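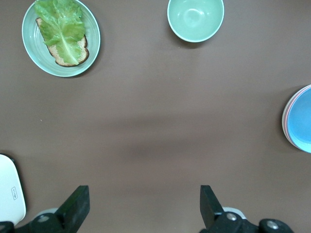
机器现在能替人做家务了吗？
有些单项工作可以在条件固定的情况下完成，例如把一只盘子从桌面移到架上，或者把衣物放进指定的筐内。若指一户普通人家从早到晚的全部家务，目前还没有哪一台机器能在无人看护的情况下承担下来。本中心的工作，就是把这两种情形之间的距离逐项测出来，并如实公布。

关于我们

Womidora家务与车间作业评测中心（以下简称“本中心”）是一所独立的应用研究与培训机构，主要从事家庭及小型生产场所自动化设备的作业评测、操作人员培训和公众咨询。本中心不生产机器人，不代理销售任何设备，也不从设备成交中收取费用。

本中心由Neelam Mathur与Eusebio Benítez共同发起。两人此前分别从事康复护理和包装产线的现场管理，在各自的岗位上都遇到过同一类困难：采购时看到的演示十分流畅，设备进场后却要有人整日守在旁边。当时市面上缺少面向普通用户的作业评测资料，厂商提供的数据又多以实验室条件为准，护理机构和小型工厂难以据此作出判断。本中心的第一批评测项目即由此而来。

中心现有专职人员31名，分属评测部、培训部和公共事务部。主要工作场地设在Ovden园区，包括一套按普通住宅尺度布置的厨房与起居区、一间洗衣与整理室，以及一段可重新组合的轻型装配工位。

我们评测什么

本中心的评测目录目前收录作业121项，按场所分为家庭和车间两大类。家庭类包括备餐、摆台、收拾餐具、叠放衣物、擦拭台面、整理玩具和分拣垃圾等；车间类包括上下料、零件装盒、贴标前的摆正、工具归位以及班后清理等。

目录的编写原则是从人的日常做法出发。以早餐为例，在一片面包上放一片生菜，再把盘子端到座位前，一般人不会把它当成一项工作。对机器而言，这件事要拆成若干步骤：辨认面包的边缘，控制夹持叶片的力度，判断叶片是否放平，移动盘子时不让食物滑落。叶片每一片形状都不同，质地又软，夹得紧了会破，夹得松了会掉。餐具的情形也类似，单独摆放的碗比较容易抓取，叠在一起的盘子则需要先把最上面的一只分开。类似的细节在目录中均有单独条目，并附有完成标准。

车间类作业的难处有所不同。零件的形状固定，位置也较有规律，机器的成绩普遍好于家庭类。但小型工厂换产频繁，同一工位上午装一种盒子，下午可能换成另一种。换产之后需要多长时间恢复正常，由谁来调整，调整时是否需要厂商派人，都列入本中心的评测范围。

评测方法

每项作业在同等条件下重复40次，由2名评测员分别记录，记录不一致时调阅影像复核。评测员在作业过程中不得提示、扶正或以其他方式协助设备；如因安全原因必须介入，该次作业按未完成计入结果。

条件的设置分为三级。第一级，物品位置固定，光线稳定；第二级，物品位置在限定范围内变动；第三级，更换物品的颜色、大小和材质，并加入与任务无关的杂物。本中心的经验是，许多设备在第一级表现良好，进入第三级后成绩明显下降。公布结果时，三级成绩一律并列，不作合并，也不计算总分。

除完成与否之外，评测报告还记载以下内容：
作业用时，以及熟练人员完成同一作业的用时；
人工介入的次数和原因；
物品损坏、洒落及错放的情况；
设备启动前所需的布置工作，以及作业结束后的清理工作。

最后一项常为采购方所忽略。某些设备确能完成擦桌，但事先须由人把桌上物品全部移开，事后再放回原处。对行动不便的使用者来说，前后这两步恰恰是最费力的部分。报告中会把这类工作单独列出，供读者按自身情况衡量。

关于现状的基本看法

本中心经常收到家庭、养老机构和中小企业的来信，询问现在是否适合购买。对此，我们的基本看法如下。

对于任务单一、环境可控、有人员在场的场所，部分设备已经具备实用价值，可以列入采购考虑。对于希望以一台设备承担多种家务的家庭，我们建议暂缓，或以租用方式先行了解。涉及明火、刀具、热油以及婴幼儿和失能人员身体照护的作业，本中心现阶段不出具推荐意见。

这些看法随评测结果更新。今年七月的修订中，车间类的零件装盒由“需持续看护”调整为“需定时巡视”，叠放衣物则维持原有结论。每次修订均注明所依据的评测批次，旧版结论继续保留，供查阅对照。

培训与教学

培训部面向三类学员开设课程：护理及家政从业人员、小型工厂的班组长，以及职业学校的在校学生。课程重在现场判断，内容包括如何为设备划定工作区域、如何识别即将发生的失误、何时应当停机，以及怎样写一份别人看得懂的故障记录。学员不需要编程基础。

培训部主任Ntombi Masilela长期从事职业教育。在她主持下，课程取消了原有的结业笔试，改为现场考核：学员须在限定时间内为一项未曾接触过的作业编写操作说明，并由另一名学员照此执行。执行者如需口头询问，编写者应当场修改说明。

与本中心有固定教学合作关系的有Pearce职业学校和Nilulura社区服务联合会。前者每学期安排学生到装配工位实习，后者协助招募住户参加家庭类作业的入户观察。入户观察以书面同意为前提，住户可随时退出，所涉影像仅用于制定作业标准，不对外提供。

组织与负责人员

Neelam Mathur，中心主任，负责机构发展与对外合作。
Eusebio Benítez，副主任，负责车间类评测及场地安全。
Ha-neul Seo，评测部主任，主持作业目录的编写与修订。
Ntombi Masilela，培训部主任，负责课程设置与学员考核。
Hadi Rawashdeh，公共事务部主任，负责报告发布、公众咨询与投诉受理。

经费与独立性

本中心的收入来自培训学费、委托评测费和公益资助。委托评测的费用在签约时一次议定，与结果无关。委托方可在报告发布前核对设备型号、软件版本等事实性内容，但无权要求修改结论，也无权要求撤回已经完成的评测。工作人员如持有设备厂商的股份，或近两年内曾在相关厂商任职，须事先申报，并不得参与该厂商设备的评测。

对评测结果有异议者，可向公共事务部提出书面意见。经审查认为有必要复测的，由未参加原评测的人员执行，复测结果与原结果一并公布。

参观与联系

Ovden园区的厨房与起居区在开放时段接待团体参观，需提前预约。参观者可在评测员陪同下观看作业过程，也可自行完成目录中的部分作业，与设备的用时作比较。评测区域内请勿触碰台面物品，十二岁以下儿童须由成年人陪同。

咨询、预约和投诉，请通过本网站的联系表单提交，并注明所涉作业名称或设备型号。来信由公共事务部统一登记后转交相应部门答复。

本页内容最后更新：2026年9月4日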